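Sorwood bin-picking cell – progress report for October
Prepared for the Nodham equipment fund

We had a really good month with the cell, and most of it went into looking after the arm properly. The monthly check now fits into 45 minutes, down from most of a morning, and it happens every 300 hours of running time.

The biggest job was the cabling. The cable bundle by the lower joint had been rubbing where it loops under the casing, so we rerouted it and gave it more slack. We then ran 600 picks at reduced speed with a stop after each batch to look for fresh wear. There was none, which pleased us enormously! The Hafþórsson spares kit paid for by the second installment covered every part we needed.

The bin got some attention too. It used to creep across the table over a long run, and even a small shift upset the calibration. We now clamp it at the left edge and check its position before each session – a tiny change that has saved us a lot of recalibrating.

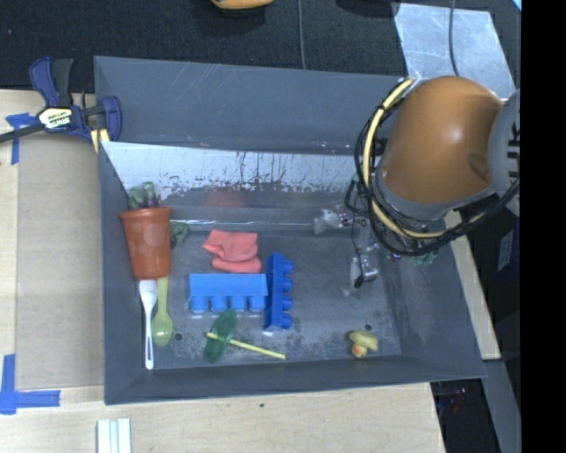
The arm over the clamped bin, with the mixed test set: cup, utensils, cloth, toy blocks, rubber duck and other small items.

We keep the test set deliberately awkward. Soft cloth and see-through plastic are still the hardest things for the Hotidora software, and they show up a badly seated fingertip faster than any gauge we own. Fingertip checks are now part of the daily start-up sheet.

Two items are still open. The floor of the bin is scuffed and the back wall throws reflections, so we would like to try a matte liner. We also want a second set of cables on the shelf before the next long run, which is planned at 1000 picks. Both fit within the current budget, and we expect to order the cables first.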